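Planner software, fortnightly meeting, November
Present: Bernadette Horgan (chair), Dennis Bunting, Esperanza Alcantara, Ademir Vasconcelos (minutes)
Apologies: Saoirse Nic Giolla

1. Push planner
Dennis reported 38 failures in 186 runs on the block-pairing task. Bernadette doubted the figure — a pair that touches at one corner still counts as a pass. Esperanza to rerun 100 with a stricter check.

2. Colour grouping
Ademir said the grouping code copes with mixed shapes. Dennis was not persuaded: strong colours on pale wood are an easy case, and Feldale will not send us those.

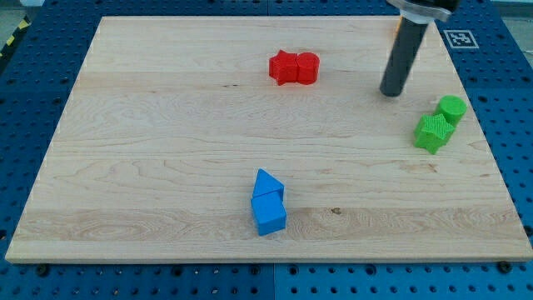 3. Eda release
Held back. Bernadette will not sign off version 3 until the logs show why the planner stops.

4. AOB
None.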